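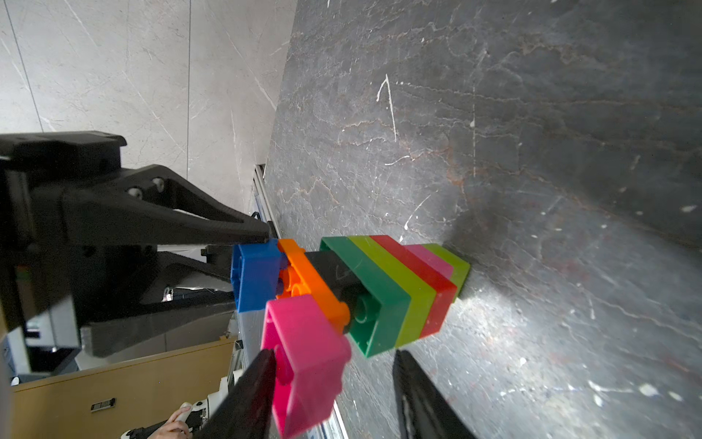 Visit to the Herath play and learning rooms, Flodton

In September a party of 21 from the Umeck early years network visited the Herath rooms at Flodton. The visit was arranged by Hsin-yi Kwok and led on the day by Aled Hopkin, who manages the building.

Construction play takes up most of the ground floor. The plastic building blocks are set out on dark grey, marble-patterned tabletops, and children are free to join them as they wish. One row included blue, orange, black, dark green, lime green, red and pink pieces, with a large hot pink block beside it. Several visitors remarked on how well the colours stood out against the grey.

Mr Hopkin explained that the stock stands at 468 blocks, stored by size and not by colour. Sorting by colour was tried for two terms and given up – tidying took almost the whole of the last session.

Upstairs, Tarmo Uibo showed the party the lending cupboard, from which local families may borrow a set for a fortnight. There were 297 loans last year. Members asked about cleaning, lost pieces and the deposit, which remains at £2.

The network wishes to thank the staff at Flodton for their welcome. Members wanting a copy of the lending form should apply to Hsin-yi Kwok.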